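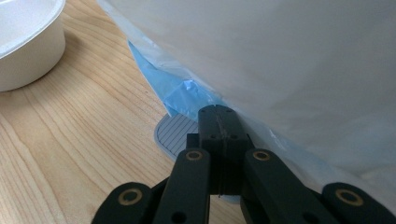

Fig. 2 -- Plásticos sobre a mesa, antes de separar.

4. Preparar a mesa e separar os plásticos

Fazer isto antes de abrir a caixa Sovik. Mesa de madeira serve, desde que lisa e seca.

4.1 Passar um pano na mesa. Sem produto, só água.

4.2 Plástico branco translúcido primeiro. Pegar por uma ponta e levantar devagar. Pode haver peças pequenas por baixo, não puxar de uma vez.

4.3 Depois o plástico azul. Costuma ficar preso debaixo do branco. Alisar com a mão aberta, do centro para as pontas.

4.4 Dobrar cada um em 2, depois outra vez em 2. Tirar o ar. Branco com branco, azul com azul -- não misturar no mesmo saco.

4.5 Tigelas e peças com ranhuras: à parte, num canto da mesa. Voltam a ser precisas na secção 5.

Nota: plástico rasgado vai para a reciclagem. Furos pequenos não contam, ainda serve para forrar.

CUIDADO: sacos e folhas de plástico longe de crianças pequenas e animais. Risco de asfixia. Não deixar nada no chão, nem por um minuto.

CUIDADO: não usar faca nem x-ato em cima da madeira. Risca. Tesoura, e fora da mesa.

4.6 Guardar os plásticos dobrados na gaveta de baixo do móvel Furidari. Máximo 8 por gaveta, senão não fecha. Se sobrar, caixa Kuster com tampa.

4.7 Conferir a mesa outra vez. Levantar tudo, olhar por baixo. Peça perdida tem de ser pedida à parte e demora.

Nota: a numeração das gavetas mudou em outubro. Quem tiver a folha antiga deve segir esta. Dúvidas -- falar com Zoriana Hnatiuk, de manha.

Passar à secção 5, Montagem da base.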